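Clalport Manipulation Group
Minutes of fault review meeting
10 January 2018
Held at the Wukadside office, second floor

Present: hardware lead, data lead, field lead, safety officer, two collection operators, one firmware engineer (by phone).
Apologies: purchasing.

1. Minutes of the previous meeting

Accepted with one correction. Under item 4, "left gripper" should read "right gripper". The action on spare cable clips is carried over.

2. Fault 383: jaw does not release on command

The field lead summarized the fault. During small-object tidying runs at the Prilten apartment, the jaw of one hand-held unit stayed closed after the trigger was let go. The operator squeezed and released twice more with no change, then set the unit down on the table and stopped the session. The jaw opened by hand with moderate force. There was no injury. One thin chain was pinched between the pads and one link was bent.

The log shows 1,014 completed grasps on this unit since its last service. The service interval in the manual is longer than this, and the unit was not overdue.

The firmware engineer reported that the trigger position signal was normal through the whole event. The trigger returned to zero each time. The finger position did not follow. A software cause is considered unlikely — the linkage on this model is driven mechanically from the trigger, and the encoder only records.

Hardware opened the unit on the bench. One pivot had side play above the limit and the return spring had slipped off its seat. It is not yet known which of the two came first.
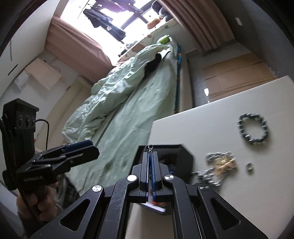

Pad wear was discussed next. Hardware holds that the pads are a secondary cause at most, but the operators have reported for several weeks that thin items stick to them after release. The tidying task uses mostly jewelry, and the same table will have a ring, a bead bracelet and a tangled chain with a pendant on it. With something thin and flat between the two blue pads, the fingers close nearly all the way, and this is the part of the travel where the spring has the least force to spare. The field lead asked if thicker items could be used until the repair is proven. The data lead objected, as the jewelry set is owed to Mahlangu by June and 649 episodes have been accepted so far.

Agreed: jewelry runs continue on units that pass the play check. The affected unit is withdrawn.

3. Safety matter: fingers near the jaw

The safety officer noted that the operator freed the jaw with bare fingers while the other hand was still on the trigger. The written procedure does not cover a stuck jaw at all. The pinch force is low, but the linkage arms close on each other behind the fingers and there is no guard at that point.

Discussion on adding a guard. Hardware does not want extra parts close to the cameras. No decision. To be looked at again when the drawings for the next revision are ready.

The following wording was agreed for the procedure, effective at once:
If the jaw does not open, let go of the trigger, put the unit down, and take both hands off it. Open the jaw with the plastic wedge. Do not pull on the object. Write the unit number and the time in the log before doing anything else.

4. Inspection interval

Hardware proposed a pivot play check every 50 episodes. The operators said this would interrupt the bimanual sessions, where both units have to be checked together. Accepted as proposed, to be reviewed after the spring has been tested.

5. Actions

Hardware: measure pivot play on all units in service. Run the return spring to failure on the bench and report the count.
Firmware: add a warning tone when trigger and finger positions disagree for more than one second.
Field: put a plastic wedge in every kit. Replace the bent chain.
Safety: issue the revised procedure and get it signed by all operators.
Data: mark the episodes recorded on the affected unit and hold them back until hardware reports.

6. Any other business

The cable on one unit is rubbing on the underside of the handle. Hardware to look at it together with the play check.

Next meeting to be set once the spring results are in.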